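4. Setting up two-player saves

Remuvier keeps a separate save for each player, so you can both build your own town and still visit each other - it's a great way to play!

1. From the title menu, choose Players, then Add Player.
2. Pick a slot. There are 9 in all.
3. Hold both triggers on the second controller until the lamp icon lights up.
4. Choose Save and Return.

Note: Each slot needs 104 MB of free space on your console.

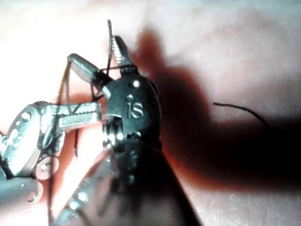

Curved needle and dark thread, close up.

Caution: Deleting a player also deletes that player's town. Copy it to a spare slot first if you want to keep it.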